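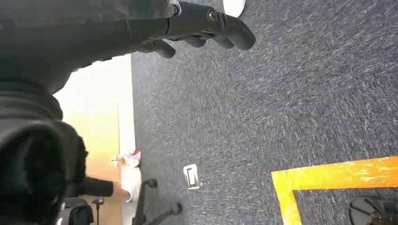 **Figure 3.** The Toft cell from the wrist camera, with the arm in its fabric cover.

### 4.2 Care of the arm cover and the wrist joint

Of all the small chores that keep the Toft cell running, looking after the cover is the one we understood least when we began, and it has since taken up more of our notebook than the controller and the gripper put together. The cover is a soft fabric sleeve, bought from Lavelska in dark grey, and it has to do two jobs that pull against each other: it must lie close enough to stay clear of the fingers, and it must still leave the arm free to turn through its whole range. Some slack is therefore unavoidable, and the folds across the upper part of the sleeve in Figure 3 are of the kind we have learned to live with. What we do watch is the end nearest the gripper, where a fold can creep forward over a long session and bunch against the joint.

Our first fitting, in February, followed the supplier's sheet to the letter and lasted 19 sessions before the sleeve had to be taken off and turned. Signe Holst then suggested fitting it with the arm folded at the elbow, as one might put a jacket on a sleepy child, and smoothing the slack back towards the base before fastening anything. We were a bit doubtful, but we tried it, and the same sleeve went on to serve for 300 sessions with only the ordinary tidying in between. We have fitted every sleeve that way from then on, and we warmly recommend it to anyone keeping a similar arm.

The wrist joint gets its own check at the start of each session. The operator runs a fingertip around the thin band where the gripper meets the arm, feels for any edge that has lifted, and then looks at the bolt on the upper housing. We drew a fine paint line across the first few bolts we fitted, but the paint flaked and we gave it up in favour of a torque driver — slower, certainly, and much less open to argument. The gripper fingers are wiped down last of all, with the power off and the arm parked.

Between the first fitting and the close of the study we logged 714 sessions, and 3 of them were stopped on account of the cover. Auður Hjaltested's notes put two of these down to a fold caught at the wrist, and the other to a fastening that had been left undone after cleaning. The Hirkala logging tool recorded all three simply as "operator stop", so the handwritten notebook turned out to be well worth its space on the shelf, and we have kept it going alongside the electronic record.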